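**FOR RELEASE 15th October**

# Drellent opens orders for Bedoya two-arm bench kit

BRUNNESS - Drellent today opened orders for Bedoya, a two-arm kit for teams that want to teach small handling jobs at an ordinary table. The first kits ship in November from the company's workshop in Brunness.

Bedoya is sold as a set: two arms, a pair of grippers, a controller, mounting clamps, cables and the Virkberg software, which records each session and plays it back. Buyers supply the table and a computer. Setup takes one person an afternoon, and no holes need to be drilled in the bench.

The kit is meant for work with light items such as pens, cups, tubes, caps and small boxes. Many of the teams that tried early units were college labs and packing firms with a short list of tasks and little floor space. Drellent wrote the starter lessons with them in mind. The first lessons use things found in any office, and a marker and a cup are enough to begin.
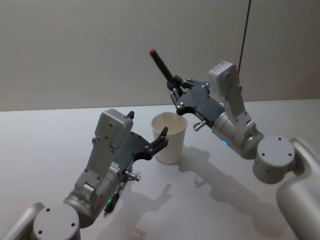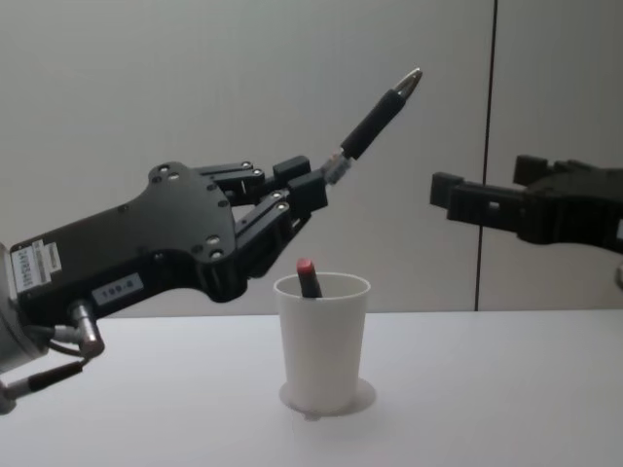
Virkberg comes with 302 recorded starter sessions covering picking up, placing, passing from one arm to the other and sorting. A customer can run these as they are, edit them, or delete them and record new ones. Each session is saved as a plain folder that can be copied to another machine. The software does not need an internet connection after it has been installed.

The grippers come off with four screws, and hands from other makers can be fitted with an adapter plate. Drellent sells the plate separately and publishes the drawing for shops that would like to cut their own. Fingers and fingertips are treated as wear parts and can be ordered singly.

During the trial period, early users logged 1,238 hours on the kit. Their reports led to 3 changes in the version now on sale: a longer cable between the arms and the controller, a stop button that can be moved to either side of the table, and a slower default speed for new tasks. Trial users can have the new cable and button at no charge - they need only send the serial number of their controller.

Bedoya carries a 3 year warranty on the arms and controller. Wear parts are not covered. Phone and email support is included for the first year, and software updates are free for as long as the kit is in the warranty period.

Prices depend on the choice of gripper and are given by quote. Schools and colleges may ask for a loan kit before ordering. Loan requests are handled by the Brunness office in the order they come in.

**About Drellent**

Drellent designs and builds tabletop automation equipment in Brunness. It also repairs and services the kits it sells.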